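**Subject: Re: [flutley-fans] Merger with Jodport — what happens to the ground?**

On 5/14/20 a list member wrote:

> I've read the club statement twice and I still can't tell what they are proposing for the ground. It says first-team home games will be "shared between sites" but gives no split. Does that mean half at Flutley and half at Jodport, or a couple of token games here and the rest over there?
>
> Also, what happens to the colours? My dad has followed Flutley since they were in the bottom division and he says he won't go if they turn out in Jodport's blue. I know that sounds petty but there are plenty like him.
>
> Last thing. Is Loltodano still the shirt sponsor next season or did that finish?

I was at the members' meeting before everything shut, and I've been through the proposal document since, so I can answer some of this.

On the ground, the document gives no split because the two boards haven't agreed one. Flutley want half the league games. Jodport want all of them from the second season, on the grounds that their main stand has 2000 seats and ours has 400. That is a fair point about seats, but it leaves out that neither club has filled its stand for a league match in years. Our pitch also drains better. Jodport had games called off in the winter when we were playing on ours with no trouble, and a merged club would need somewhere to play in January.

The lease matters as well. Flutley hold the ground from the parish on condition that senior rugby league is played on it. If the first team moved out completely, the juniors and the women's side could lose it too. I asked at the meeting whether anyone had taken legal advice on what "senior" means in the lease, and the answer was that it was in hand. I'd like to see that in writing before we vote.

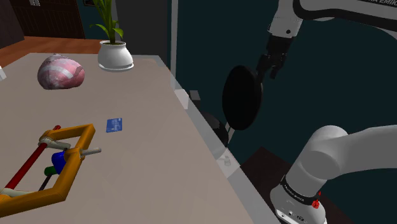
As for colours, the proposal is green and blue hoops with a new badge. The name would be Flutley and Jodport for three seasons and then be reviewed. I don't mind the hoops. I do mind the review, as there is nothing to say who carries it out or what would count as a reason to change. When Lashari went in with their neighbours they kept both names at first, then one was dropped from the fixture list, and after that from the gate. Their old supporters mostly drifted off to watch union or stopped going at all.

Loltodano's deal ran out at the end of last season. They carried on for this one without a contract, and I understand they are waiting to see what happens with the merger and with the virus before they decide anything. I wouldn't read much into it. Most of the local firms are in the same position.

On the playing side there is a stronger case for merging than some people on here have allowed. We used 34 players last year and several of those were lads borrowed from the under-18s. Jodport were no better off and gave up two away fixtures. One decent squad with a proper reserve side would be better to watch than two that struggle to fill the bench. My objection is to the terms and the hurry.

The vote needs 60 per cent of members at each club. Flutley has 134 paid-up members, and only those count, so if your subscription has lapsed please sort it out now. It will be a postal ballot. Papers go to the address the club holds for you, so check that too if you have moved.

Questions for the board have to be in before the end of May. I'm sending in three: the split of home games, the legal advice on the lease, and who runs the review of the name. If you want to add yours to the same letter, reply to me off list — it saves the secretary answering the same thing over and over.

The old match programmes that were offered on here last month have gone, by the way. I still have the spare fixture posters if anyone wants them.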